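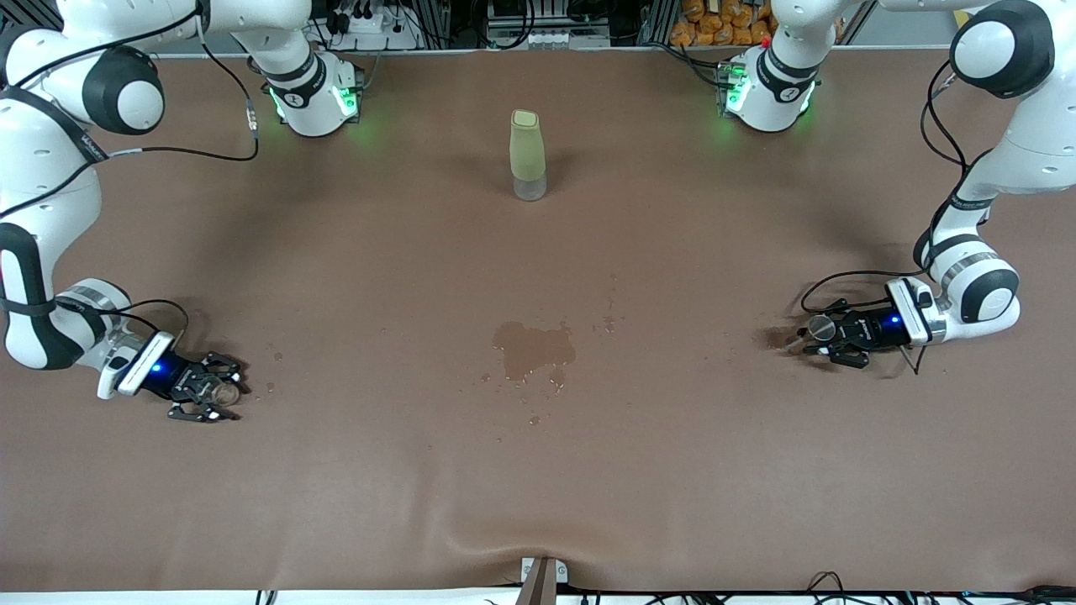
2021-02-05

Glue day again. Mixed up the second batch of wheat paste for the Westerberg ledgers and it's miles better than the December lot, which went lumpy overnight (my fault, I rushed the sieving). 287 g of water this time, and 4 passes through the fine mesh. Lovely stuff — brushes out like cream!

Ullow rang about the calf offcuts. They still want the old price, so I said yes before they changed their minds. Order no. 1396.

Spine linings on the two thin volumes tomorrow, if the Kustik press is free. Must find the good bone folder.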